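Rule 13
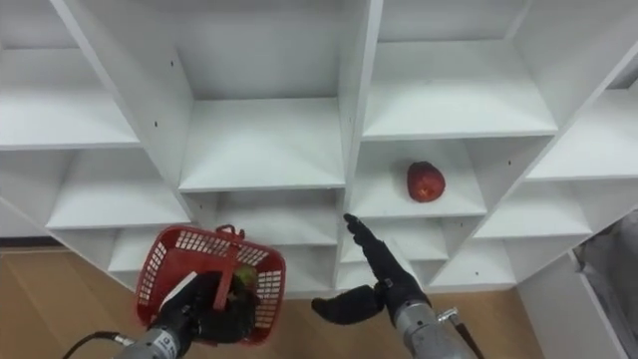
The red apple on the shelf, Saturday.

Wanpen Chareonsuk read the rule aloud again. "The robot shall not take an object before it has shown which object it will take."

"It is showing," said Oranuch.

The black finger pointed up, toward the apple. The other hand held the basket by its handle. On the screen the counter said 20 seconds.

"How long must it show?"

"The rule does not say. I wrote it in May and I was tired."

Oranuch laughed, but she kept her hand near the stop button, as Rule 2 asked. They had almost 100 rules at Nadton now, and each one had come from some small accident. Rule 13 came from a pear and a visitor's sleeve.

"Write that a person must answer," Oranuch said.

"And if no person is in the room?"

"Then it waits."

Wanpen wrote this down slowly. She looked at the finger, and then she said to the robot, "Yes, that one."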